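Flutley Bench Build Manual
Section 7: Two-arm cloth folding

7.1 Before you start

This section assumes both arms have been assembled (sections 2 to 4), each joint has been given its own servo ID, and the Pirkik controller finds both arms at start-up. If only one arm is listed, go back to 5.3. Do not swap the arms over once IDs have been written.

You will need:
Both arms with grippers fitted
Two clamps per build, plus one spare
One small towel in a single plain colour
Dark tape
The Clegg fold file, copied to the fold folder on the controller

CAUTION: The arms will move to their park position as soon as torque is switched on. Keep hands, sleeves and cups out of reach of both grippers.

7.2 Clamping the arms

1. Place both bases at the back edge of the table, facing the same way.
2. Fit a clamp beside each base and tighten by hand.
3. Push each base sideways with a flat palm. If it creeps, take the clamp off, wipe the underside of the base and refit.
4. Run the servo wires up and over the top joint, leaving a loop at the wrist. The loop must be long enough for the gripper to turn fully each way.
5. Lay spare cable behind the bases. No cable may cross the area where the towel will lie.

Note: a tight loop at the wrist shows up as a slow drift in joint 5. Check the wire before you check the servo.

7.3 First lift

6. Lay the towel between the arms and fold one side over by hand.
7. Select single arm, then corner lift.
8. Let the arm close on the corner and raise it. The other arm stays open and waits.
9. Stop the run with the space bar once the corner is clear of the table.

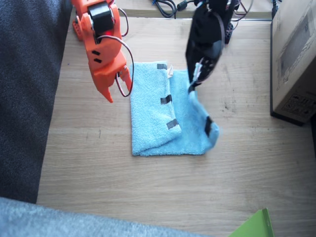

Can the two arms share one power supply?
Use one supply for each arm. A shared supply will drop out when both grippers close together, and the controller will report error 301 on whichever arm was slower to recover.

10. If the corner slips out, raise grip force by one step and repeat from step 7. Do not go above step 15. The printed jaws will bend before the servo stalls.

7.4 Marking the towel

The tape strips give the fold file its pick points. They must be darker than the cloth and must not lie on top of the care label.

11. Spread the towel flat with its long sides parallel to the front of the table.
12. Put three strips down each short side: one near each corner and one near the middle.
13. Wrap each strip over the edge of the cloth. Strips laid only on top will lift after a few runs.
14. Turn the towel so that the care label is on the left.
15. Park both arms and look along the table from the front. The jaws should be open to the air and clear of the cloth.

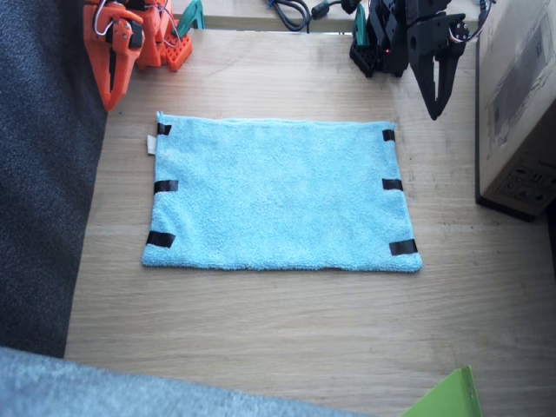 Figure 7-2. Towel marked and laid flat, both arms parked.

Small errors in strip position do not matter. A strip that sits at an angle is still read by its centre.

7.5 Screens and background

Stand plain panels around the work area if the controller picks up furniture or clothing as part of the cloth. Dark grey fabric works well. White board throws light back on to the table and should not be used. Keep the panels far enough out that the elbow of either arm can swing without touching them — test this with torque off, moving each arm by hand through its whole reach.

16. Set grip height to 70 in the Clegg file. Lower values press the fingertips into the table.
17. Run fold one at half speed. One gripper pinches the folded layer while the other holds off at the far end.
18. Watch the pinch. A small peak of cloth between the fingertips is correct. A wide ruck means the jaws closed too late.

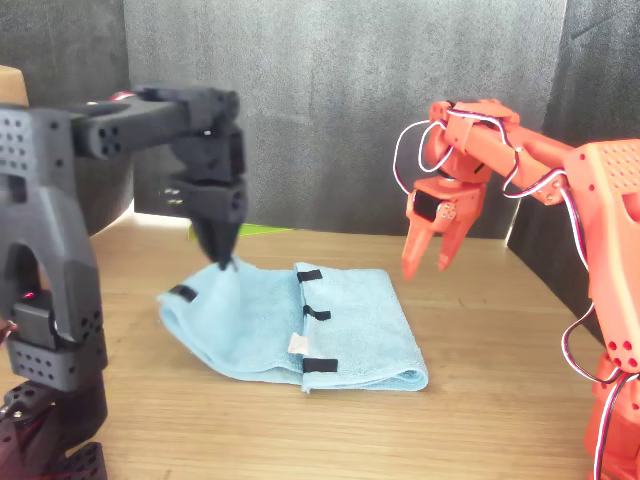 Page last changed: 18/05/2024

Builds made before April used the Heven gripper horn, which has a shorter spline. On those builds, add one step of grip force to every value in this section.

7.6 Setting the park position

19. Switch torque off and support each arm as it goes slack.
20. Move each arm by hand until its gripper hangs down over the back part of the table.
21. Read joint 2 on the controller. Enter 2847 for the right arm if the reading will not settle, then trim from there.
22. Press save for each arm in turn.

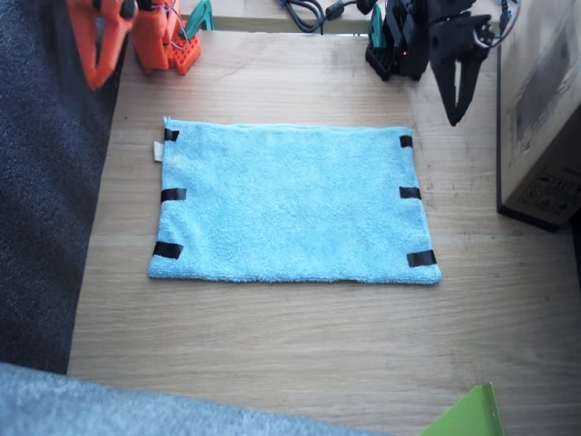 Park position is stored per arm and is lost if the controller board is replaced, so write the six joint values on the inside of the parts box lid. The arms do not need to match. Repeat the check in step 3 after every park, and retighten any clamp that has worked loose. The teal clamps beside the two bases grip the back edge of the table, and a clamp fitted anywhere else will put the saved values out. Check the towel last: a curled corner like the one at the top left should be pressed flat by hand before the run begins, or the jaws may close on a single loop of pile.

CAUTION: Never reach in to flatten the towel with torque on, even when both arms are parked.

7.7 Full run

23. Set speed to half and select both arms.
24. Start the run and keep one hand near the space bar.
25. When three runs in a row finish without a stop, raise the speed by one step.
26. If the fold ends up crooked at one end only, see 8.2. If it is crooked at both, repeat 7.4 with fresh tape.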